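A Day at the Bemstead Police and Rescue Open Day

May 4, 2026

I had been meaning to get out to Bemstead for years, ever since my neighbour's daughter joined the water police there, and this autumn I finally packed a thermos and drove the 182 kilometres to see what all the fuss was about. The open day is held in the old training yard behind the station, with the river running along the bottom of it, and I can tell you the parking fills up early!

The gates opened at nine and there was already a decent queue, mostly families with prams and a few retired members in their association blazers, catching up with one another as if they'd all been apart for decades (some of them had, from what I overheard). Entry was a gold coin, and every cent goes to the families' fund.

The memorial wall

I went to the memorial wall first, before the crowds. It's a plain brick wall with a garden bed in front of it, and there are 18 names on it, going back to a mounted constable who drowned crossing the river in flood. Sergeant Naima Zerouali gave a short talk there at half past nine. She has looked after the wall's history since March last year, and she has been writing to relatives all over the country asking for photographs and letters. She read one of the letters out, from a widow to the station, thanking them for mowing her lawn all through that first summer. I had to go and look at the roses for a minute after that.

The dive team

Down at the river the dive team had their boat, the Britska, tied up at the pontoon and were letting people climb aboard three at a time. I'm not much of a one for boats, but a very patient young diver showed me how the signal line works. One pull, two pulls, and so on, each with its own meaning, and the tender on the bank never lets go of it for as long as the diver is down. The water in that stretch is so brown that they do nearly all their searching by touch. He had me close my eyes and feel for a set of keys in a tub of river mud, and I was hopeless at it.

The indoor hall

After a sausage in bread (onions underneath, as it should be) I went up to the hall, where there was plenty to keep the little ones busy and a good long row of stalls. Flokbridge, the rescue charity from up the valley, had a table and were signing up new members for their flood boats. I bought two jars of marmalade and a raffle ticket, and had a long chat with a retired radio operator who remembered every call sign from her first roster.
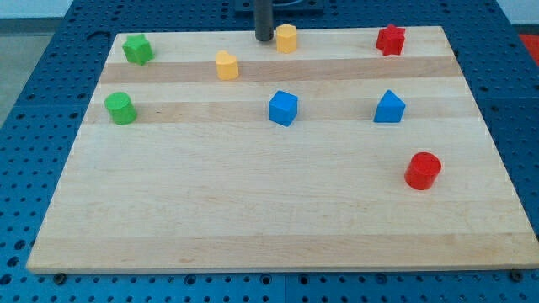
The afternoon service

At two o'clock everybody walked back down to the wall for the service. The Cherkaoui family laid the first wreath, the chaplain kept it brief, and the piper played from the far bank so that the sound came to us across the water. Even the toddlers went quiet.

They announced afterwards that the day had raised $1,295 before the raffle was drawn, which got a big cheer. I didn't win the raffle. I had a last cup of tea with the retired members, who were in no hurry to go anywhere, and drove home with the sun in my eyes most of the way. If you're planning to go next year, bring a folding chair for the service and a jumper, as the wind comes straight up off the river after lunch.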